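Gunska Rebuild Records: read me first

Hello, and thank you for taking an interest in our little collection. This file goes with the records of the rebuilding of Gunska, the low-lying neighbourhood on the river side of Pronley, in the years after the flood. It explains what is in the folders, where the material came from and what we would ask you to keep in mind before you quote from it. I have tried to keep it short and have not managed it, so do skip to the part you need.

What the collection holds

There are 47 house files. Each one follows a single plot from the day the old house was written off to the day somebody got the keys to a new one (or, in a few sad cases, to the day the plot was fenced and left). A typical file has the architect's drawings, the planning letters, the builder's invoices, any repair complaints and, where the family agreed, a typed interview. The interviews are the best part, in my opinion, and I would start there if I were you!

The files sit in two main folders. The one called "houses" is arranged by street and then by door number. The one called "talk" holds the interviews, arranged by the speaker's initials, with a plain text list that ties each one back to its house. Maps and ground surveys are in a smaller folder called "ground", and the spreadsheet of dates and costs is at the top level, where you can't miss it.

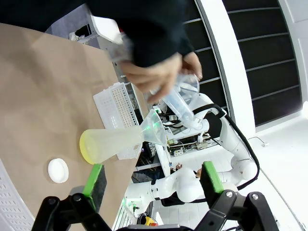
Flask and funnel on the table.

How the records were gathered

Most of the paper came from the Ellow Housing Trust, which paid for the first round of houses and kept nearly everything, including the lunch receipts (we have left those out). The drawings came from Gavrilă, the practice that designed the raised timber houses everyone remembers from the newspapers. The interviews were done over two winters, usually in people's kitchens, and you will hear about leaking porches, rotten steps and a great deal of pride, often from the same person within 5 minutes.

Scans are in black and white unless a drawing used colour to mean something. Spelling in the letters has been left as it was written.
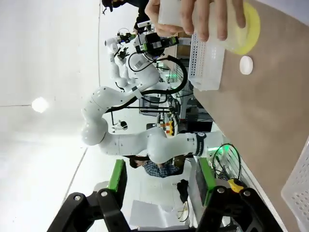

Department of Planning and Local History, Pronley College

Things to be careful about

The costs are as they appear on the invoices and have not been adjusted for later prices. Donated labour is missing altogether, so please don't use the spreadsheet to say what a house "really" cost. Completion dates are shakier still. Some builders wrote down the day the roof went on and others the day of the final inspection, and the column marked "basis" tells you which, when we know.

There are 6 files with no interview. In those cases the family had moved away or preferred not to talk, and we would be very grateful if you did not try to trace them.

Street names changed in September of the second year, when the new road was cut through. We use the old names in the folders and give the new ones in the spreadsheet.

Using the files

You are welcome to use everything for teaching, study or plain curiosity. If you publish something, please name the collection and the department, and use initials for the people interviewed, as we do. The drawings still belong to Gavrilă, so reprinting one means writing to them first.

Changes and corrections

Version 2, February 17, 2020. Added the ground surveys, put right a mix-up between two houses on Ferry Row and replaced the blurred scans in the complaints files.

Corrections are always welcome, and former Gunska residents' corrections most of all. Send them to Hyun-seo Ko at the department office, with the door number and old street name if you have them.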